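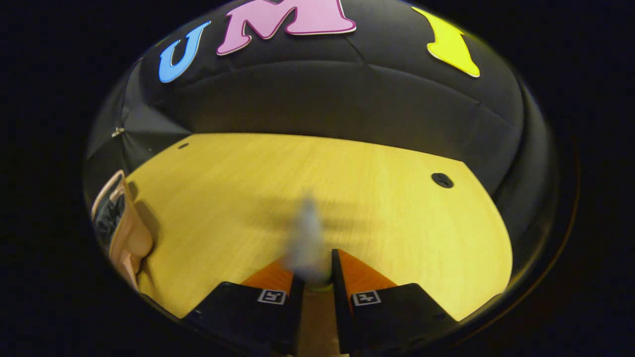
How to record a good set of demonstrations with the hand-held gripper

Student project notes, Dutgate robotics club. Written by Iqra Orakzai, last changed April 11, 2020.

These notes are for new members joining the Kakus project. You should have done the safety talk and have a login for Salcedo, the shared drive where the recordings go. You don't need to know any programming for this part.

Before you start

Book the table on the sheet by the door. A session is an hour, and two people per session works best, one holding the gripper and one resetting the object and keeping the log.

Put a black cloth up behind the table. Clip it at the side so it doesn't slide down halfway through. Creases are fine. If there are letters or other decorations on the cloth, leave them where they are, and don't move them between takes in the same session. Push chairs back far enough that your elbow won't catch one.

Wipe the lens with the grey cloth in the drawer, not with your sleeve. Then check the two square markers on the fingers. They need to be flat and clean. A marker with a lifted corner gives a wrong finger width, and you won't find out until the whole session has been processed. Visitación Olmedo keeps spare markers and will show you how to stick them on straight.

Recording a take

1. Open the gripper fully and hold it still over the edge of the table for 2 seconds.

2. Press record. Your partner reads the take number out loud and writes it in the log.

3. Move towards the object at a steady pace. New people nearly always go too fast. When either the gripper or the object moves quickly the object smears in the picture, and a few smeared pictures are all right but a whole approach of them is no use.

4. Bring the fingers in on both sides of the object, low down near its base. Tall light things tip over if you take them by the top.

5. Close until the orange pads are touching on both sides, then stop squeezing.

6. Lift to about the height of a mug, move to the new spot, set it down and open fully.

7. Pull straight back before you stop recording.

If you knock the object over, finish the take anyway and write "fail" beside the number. We keep the failed ones in their own folder. Don't delete anything on the device.

Changing things between takes

Move the object a hand's width or so each time, and turn it if it has a handle or a label. After every 11 takes, swap who holds the gripper. People have different habits with their wrists and we want both in the set.

Stay away from the cable holes in the table when you set things down. A small base can catch on the rim.

Uploading

Copy the whole session folder to Salcedo and give it your initials and the session number from the log. Then run the Perow check from the desktop. It goes through each take and looks for both markers. A session passes if the markers are found in 98 per cent of the pictures. If yours is lower, look at the lighting first and then the lens.

We have 1,057 takes so far. Training starts in May, so please get your sessions in before the end of the month. Questions about the check go to Visitación, and anything about bookings to me.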